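Last updated: November

Dining and Sitting Area — Monthly Safety Checklist
Plondside House, Unit 2
Job no. 1258

Mark each item OK, FIX or N/A. Put comments under the item.

1. Table top and surface — OK
Gloss finish in fair condition. No splinters felt along the edges. Cloths should be folded and hung up after meals.
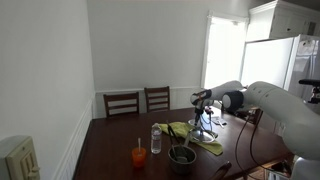
Item 1. Dining table with green towel, water bottle and orange cup.

2. Drinks and open containers — FIX
Cups with straws tip easily. Keep them back from the table edge and put the caps on bottles between pours. Recheck Wednesday.

3. Walls and ceiling fittings — OK
Paint was touched up by Tullgate after the leak and has held so far. No stains or bubbling at the last two visits. The plain white wall needs only a wipe-down. In the next room, the hanging light was checked for a firm fixing, and the sofa stays where it is with its light cushion. Light bulbs are Granau stock, shelf 157.

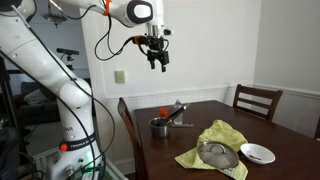 Sofa fabric label was read and copied to the unit file. Smoke alarm tested at 9:30 am, sounded first press. The wall behind the tripod was checked for damp as well, none found. Next battery change is due with the spring visit.

4. Hot items at the table — FIX
Pots go on a trivet. A dish towel is not a trivet, even folded. Turn handles and utensils away from the seats. Lids can rest on a towel once cool.

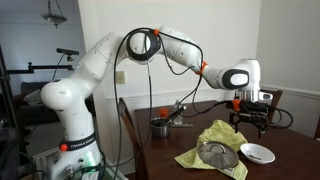

5. Chairs — OK
Joints tight, no wobble. Push in after use to keep the walkway clear.

6. Floor — OK
Clean and level. Sotiropoulos to quote on new felt pads, ref. 2767.

Send the completed sheet to the Plondside office by 4 pm.

We use cookies to improve your visit. By continuing to use this site you accept our cookie policy.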